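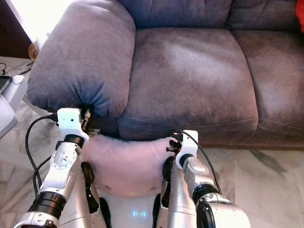

Cushion task, head camera view: both grippers on the pink pillow, front of the sofa.

Drero soft-goods set, README

Last edited 16 Sep 2018 by Todor Zupan. Eleri Maddocks did the labelling and most of the checking. If something in here disagrees with the label sheet, believe the label sheet.

What it is

Two-armed pick and place of soft household things, driven by a person, recorded for imitation learning. Pillows mostly, then blankets, then a few towels. 600 episodes in total. Each one is a single try at a single task, start to finish, failures kept in.

We made it because our older set (Stutis) was all boxes and tins, and a policy trained on that squeezes everything as if it were a tin. Wanted something where the shape changes while you hold it.

Tasks

cushion — take a pillow, put it on the sofa seat
cushion-back — same but it has to end up leaning on the back cushions
blanket — lift by two corners, lay over the armrest
towel — pick up off the seat, fold once, put down

cushion is by far the biggest. towel is small and frankly a bit rough, use it for testing only.

What's in each episode

- head camera video
- one wrist camera video per arm
- joint positions and gripper opening, both arms
- the commands sent by the operator (not the same as the positions! there is a lag, see below)
- a label: done, partly done, failed, plus a free text note

Notes are short and in whatever mood Eleri was in. "slid off left" means the robot's left. Always the robot's left, never the operator's.

How it was collected

One operator at a time, 4 operators altogether, working from the head view and the wrist views. No direct sight of the sofa. Start position of the pillow was changed by hand between tries, no fixed pattern, we just moved it. Lighting is whatever came through the window, we did not correct for it. Sofa nap shows up lighter or darker depending on which way it was last brushed, so don't use sofa colour as a cue for anything.

Recording started in July. The early episodes used a stiffer gripper setting, marked stiff in the sheet. After that we softened it and left it alone.

The two-sided squeeze

Main thing we wanted to look at. Gripping a plush pillow by one edge works until you lift, then it droops and swings and the far end catches on the seat. Pressing from both sides with both arms keeps it a more or less steady shape and you can see where the top edge is. Downside is the wrists have to move togehter. If one gets ahead the pillow turns, or pops out upwards.

Method, short version. The policy predicts one path for the midpoint between the grippers, plus one number for how far apart they are. The arm commands are then worked out from those. We call this the Riis form, after the branch it was written on, no deeper meaning. The baseline predicts each arm on its own.

Results so far

Trained on cushion only, tested on the real robot, 32 tries each.

The Riis form dropped the pillow less often than the baseline and it was clearly better on turning. It was slower, operators complained about this when watching. Neither one is good at letting go. Both tend to open one gripper first and drag the pillow back off the seat with the other. We think the data is to blame, the operators do it too.

Full table is in the results folder. Don't quote results from the talk slides, those were from before the labels were fixed.

Known problems

- Lag between command and position, up to 600 ms in the worst episodes. Not constant. We did not shift anything, do it yourself if you need it.
- 2 episodes have the wrist videos swapped left for right. Listed in the sheet. Will fix.
- Head camera moves slightly when the arms stop hard. Don't assume it is fixed.
- Grippers hide a lot of the pillow edge from the head view, epsecially low down. The wrist views help a bit.
- Gripper opening is not force. There is no force reading anywhere in this set, people keep asking.
- One sofa, one room. A policy that works here may well fall over on a leather sofa. We haven't tried.

Splits

Train and test are split by session, so neighbouring tries don't end up on both sides. Please keep it that way or the scores will look too good. If you make your own split say so.

Loading

Run the check script first, then the loader. The loader expects the folder names as shipped and falls over if you rename them. Needs the Hurnine reader, the old reader opens the files but silently skips the right arm.

To do

- finish labels for blanket
- the swapped wrist videos
- second sofa
- proper write up of the release problem, Todor

Questions to Todor, label questions to Eleri. Put the episode name in, please, "the one where it falls" does not narrow it down.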